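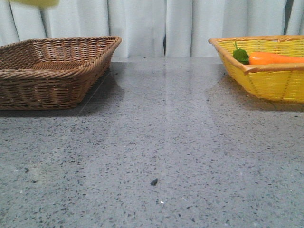 The claim you will hear from anyone who sells home staging is that a dressed house goes faster and for more money. It is repeated so often, by so many estate agents, that most sellers no longer ask where it came from. I have spent a good part of this year asking. The answers were vague, and they usually came with a price list attached. What the money buys, once you take away the hire sofa and the hired art, is a taste for things that suggest a life without being part of one: a brown wicker basket with a twisted rim, nothing in it, set down on a speckled grey top in front of a white curtain. I have seen that sort of arrangement in flats, in farmhouses and once in a converted chapel, and I still couldn't tell you what it is meant to do for the asking price.

Sandeck, one of the bigger staging firms working in our part of the country, puts the gain at 8 per cent. The figure is on its leaflet, on its van and on the first page of its contract, where a line of small type says that results vary. I asked how it had been worked out. The firm sent me a list of homes it had dressed, with the price each was first marketed at and the price it sold for. Quite a few had gone over. But the list left out any home that had failed to sell, and any where the owner had taken the furniture out early and carried on without it. Nor was there anything to compare it with. In a rising market plenty of undressed houses go over as well, with the washing still on the airer.

When I put this to the firm I was told that every home is different. I agree with that, and it is a good reason to be wary of a single percentage.

Agents have their own interest here. Some take a fee for passing sellers on to a stager. Emel, an agency with three branches and a very good line in brochures, does so and says so, if you ask. It isn't in the brochure. The person I spoke to at the branch thought the fee was "standard", and perhaps it is, though I would want to know about it before taking advice on whether my front room needed a new rug.

And there is the photograph problem. Most buyers now see a house on a phone before they see it in person, so a lot of staging is really for the pictures. Fair enough. A tidy room photographs better than a messy one, and you can have a tidy room for nothing by putting the mess in the garage for an afternoon. The firms will say they offer more than tidiness, and they do bring scale and light and a bed that fits. In an empty new-build I can see the sense of it. In a lived-in semi I mostly can't.

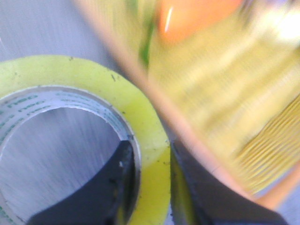 PURBA, Jul 15, 2024

Flurine Rise is a street of brick houses on the east side of town, and for a sceptic it is a useful place, as the houses are all much alike and two of them came up for sale in the same fortnight.

Number 95 was staged. Number 97 was left as it was, down to the fish tank.

Rhona Munro had lived at 95 for most of her adult life and didn't want to watch it being dressed, so she went to her sister's. "I came back and couldn't find the kettle," she told me. "They'd put it in a cupboard and there was a bowl of lemons. I thought, who has that many lemons?" She had paid for six weeks. Her own furniture went into storage, at her expense, and she paid for that too.

Both houses sold. Number 95 went first, by nine days, and for a little more. Number 97 has the smaller garden and a kitchen that wants replacing, and its owners turned down an early offer from a buyer who couldn't prove he had the money. Take off the staging, the storage and the van, and the two sellers ended up close enough that neither of them feels hard done by. Two houses prove nothing, of course. I mention them because this is the kind of evidence the trade itself relies on, only with the awkward half left in.

The buyers of 95 were cheerful about it when I knocked. They had liked the look of the place and noticed on moving in that the back bedroom was smaller than they remembered. The bed in there at the viewing had been a short one. They hadn't been misled in any way a solicitor would care about, since the measurements were on the floor plan. They just hadn't looked at the floor plan.

I went to almost 70 viewings between December and the start of summer, and the buyers I talked to on doorsteps asked about the boiler, the parking, the neighbours and the damp. A few said a house felt nice. One couple asked if the armchair was included and were disappointed.

If you are selling and tempted, ask the firm for its failures along with its successes. Ask your agent, in writing, what they get for the introduction. Get a quote for storage before you sign, and find out what happens in week seven if you haven't sold, as the weekly charge after the first term can be steep. Munro's contract had it on the back page.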